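What I spent on the robot corner, and what I would spend again

Mar 16, 2019

I promised last September that I would write up the money side of my little two-armed setup, and then I kept putting it off, mostly because I didn't want to add up the receipts. Well, I have now added them up with a large pot of tea beside me, and the total came to £878. That is more than I told myself it would be (and quite a bit more than I told the rest of the household), but it's a real figure and I hope it helps anyone who is thinking of doing something similar on a kitchen-table budget.

The arms themselves were second-hand. They came as a pair from Dollow, a small shop in Eltimcombe that clears out workshop and classroom kit, and they were £200 each. I had my heart set on a new pair at first, and I spent a good many evenings looking at them, but the new ones would have swallowed the whole budget before I'd bought so much as a screw. The old pair needed a good clean and one replacement servo, and I have been very happy with them.

Then there was the box they work in. I had written "frame, cheap" in my notebook and left it at that, which shows you how much thought I'd given it! Aluminium rail, posts, corner pieces, panels for the walls, a metal tray for the front... it all came from Kutness and it came to £120 before delivery. I do think it was worth paying for, mind you. I'd started with the arms clamped to an old desk, and every time one of them swung round the desk gave a wobble and I had to line everything up again. With both bases bolted to one rail I can leave the thing alone for a week and come back to find it just where it was.

The rest went on power supplies, cable, two little circuit boards, cable ties by the bagful, and what my notebook calls "bits". Please put a line for bits in your own plan, and make it a generous one. The purple cable was a treat to myself and I don't regret it one bit.

As for things to pick up and put down, I've spent next to nothing. A chopping board, a floral tablecloth, a paper bag and something from the bakery will keep a pair of arms busy all afternoon, and bread is a lovely thing to practise on, soft in some places and flaky in others.

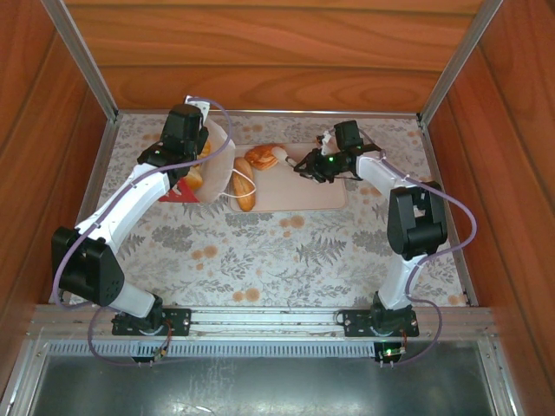
Should you buy both arms at once, or start with one and add the second later?

Start with one if money is tight, but buy a rail long enough for two, so that the second arm only costs you the arm and its wiring.

I wish I'd had that advice myself, as my first rail was too short and is now holding up the runner beans.

Next on the list is a set of softer finger tips. Hutchins do some that I like the look of, though I'm waiting to hear whether they'll fit my grippers, and I'm also putting a bit by each month for spare servos. I've learnt to keep one on the shelf. When the first one went I had nothing to replace it with, and the postage for getting one in a hurry was enough to make me wince.

If you've built something like this for less, do leave a comment and tell me how, especially if you've found a cheaper place for corner pieces.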